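Gripper Care FAQ

I look after the hand-held grippers at Ardale, and I get the same handful of questions over and over (mostly by message, mostly late in the evening), so I finally sat down and typed the answers out. Everything below is about the black linkage gripper with the brass bushings, the one we call the Gusine. If you have the older La model, some of this will carry over, but the pads and screws are different, so check with me before you order anything!

How often should I clean the bushings?

Every 14 hours of use, or whenever the jaws start to feel gritty. I use a dry cotton swab, twist it around the face of each bushing and throw it out when it goes gray. Fabric work is the worst for this. Towels shed like crazy and the lint packs itself into the gap between the bar and the collar, where you won't see it until you tip the tool toward a lamp.

Can I oil them?

Please don't. I did it on my first unit and for one lovely afternoon it moved like a dream. Then the oil grabbed every bit of fluff on the table and I spent the evening picking felt out of the joints with a sewing needle. If a joint squeaks after cleaning, a tiny rub of dry graphite is fine. Tiny! Wipe off whatever you can see.

My jaws don't meet evenly. Is something broken?

Probably not. Usually one pivot screw has backed out a little and that side lags behind the other. Open the jaws all the way, close them slowly and watch which pad arrives second. Then snug the screws on that side, starting at the pad and working back toward the grip. A quarter turn at a time is plenty. If you crank them, the bars bind and you'll be writing to me again about stiffness.

How do I know the grip is good enough?

I use a cloth. Hard objects will forgive a lot, but a soft thing squeezed at one edge slides right out if the pads are off. Bunch up a small cloth on the table, close on a fold of it, lift it a hand's width and hold it there while you count to 32. If it creeps, look at the alignment first and the pad faces second.
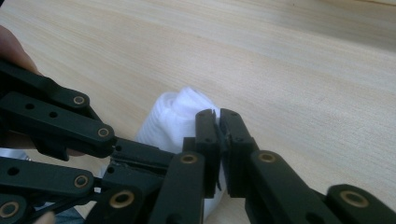 I do this before every session and again after I've touched any screw at all, even one. Try it from a couple of angles too, with the tool tilted to the left and then to the right, because play in the joints can hide when you're holding everything nice and level. And use the same cloth each time! I switched from a thin one to a thick one once and convinced myself I'd fixed a gripper that was still slipping.

There's a chip in one of my finger pads. Do I need a new one?

Depends where it is. A small nick along the top edge is cosmetic and I leave those alone for months. A chip on the gripping face is another story, especially if it snags threads. Run a fingernail over it. If your nail catches, swap the pad.

Do I replace pads one at a time or both?

Both, always. A fresh pad against a worn one gives you a lopsided pinch, and you'll chase it with the screws all day. They come in sets of 2 anyway. Keep the better of the old ones as a spare for emergencies.

When do the bushings need replacing?

Mine got sloppy after 1050 hours on the log, and that was with a lot of towel folding. Hold one bar still and wiggle the next one sideways. A whisper of movement is normal. If you can hear it click, the bushing is done. Press the old one out from the back with the plastic drift in the Nuser kit, and support the bar flat on the table while you push or you'll crack it. (Ask me how I know.)

Where should my hand go?

On the grip, ideally. I know it's tempting to steady the upper bar with a fingertip when you're checking something, and for a slow bench check that's okay. Just keep your fingers out of the gaps between the bars. They pinch, and it hurts more than you'd think.

Can I wash the pads?

Yes, off the tool. Warm water, a drop of dish soap, and let them dry overnight. Skip the alcohol wipes, which left mine slick for a week.

What should I write in the log?

Hours, what you were handling, and anything you tightened. "Left side, second screw, quarter turn" is perfect. "Fixed it" is not, and yes, I've written that one myself.

Where do I get spare parts?

The gray drawer under the bench has pads and screws. Bushings I order in September and again in spring, so if you take the last bag, leave me a note on the drawer.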